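Esdale G2 Two-Finger Gripper
Wrist-mount gripper for soft goods: laundry, uniform and returns handling

Stock: 20 units, ships from Gamthorpe
Price: $3,709 per gripper, wrist camera included, arm not included
Demo: open day at the Gamthorpe shop, Monday, doors at 9 a.m.

Overview

Built for cloth. Most grippers we sell want a box or a bottle, something that stays the same shape. The G2 is for the other stuff. Shirts, towels, pillowcases, team kit in a heap. Long slim fingers, blunt tips, nothing sharp to catch a thread. Camera at the wrist so the operator sees what the fingers see.

Open day

We're running the G2 all day Monday at the Gamthorpe shop. Come by, no need to book unless you're bringing more than 2 people. Kamonchanok Rattanakul from our applications desk is doing the sessions. She'll take questions while the arm is working so don't be shy.

What's on:

1. Pick from a heap
One garment on a padded top, bunched up, no set position. Fingers come in from above, wide open, and the operator picks the fold to go for. Red and white sports jersey for this one, slippery kind of job and a good test of where you place the tips.

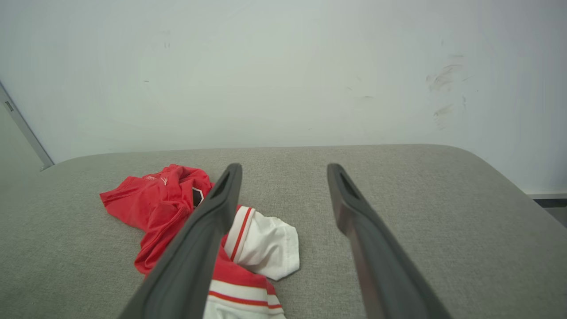 2. Spread and smooth
Same garment, now laid out. Slower. Expect a few tries, sleeves are the hard part. We leave the misses in, you'll want to see how it recovers.

3. Drop to bin
Short one. Pick, swing, release. Good for anybody doing sorting or returns.

4. Your own stuff
Bring a bag of whatever you handle. Clean please. Heavy coats and anything with metal hooks, ask first. Kamonchanok will run it in the last hour and tell you straight if it's a bad fit.

Specs

Weight of gripper with camera: 900 g
Fingers: 2, swappable
Power and data: one cable, supplied
Mount: Stesa wrist plate standard, Panyasiri plate on request (add a week)
Software: pendant control and recording of each run

In the box

Gripper, wrist camera, cable, Stesa plate, spare finger set, hex keys, printed setup sheet. Setup sheet is being redone, the old one has the cable drawing upside down. New version is on the dowloads page.

Getting here

Side entrance, by the loading dock. Front door is for the office and they wont buzz you in. Parking out back, fills up by 10. Closed shoes on the demo floor.

Can't make it?

Remote sessions most weeks in August, same four demos, you watch the wrist camera feed live. Email the applications desk with your plate type and what you need to pick. Quotes go out in two working days.

Returns: 30 days, unused, original foam. Finger sets not returnable once fitted.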